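Teaching the arm, take 34

So I spent most of last night steering the robot by hand again, and I think I'm finally getting less terrible at it! The job is the cardboard box on the grid cloth: bring the gripper up to the front, slow down, don't bump anything. Easy for me, weirdly hard through a controller (my thumbs hate me).

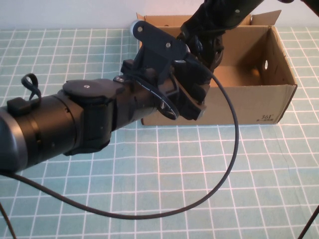 Imogen says I should quit redoing the clumsy runs and leave 2 or 3 wobbly ones in, so the arm sees how to recover. I've been deleting every one of them... oops. Seven more tonight, wobbles included.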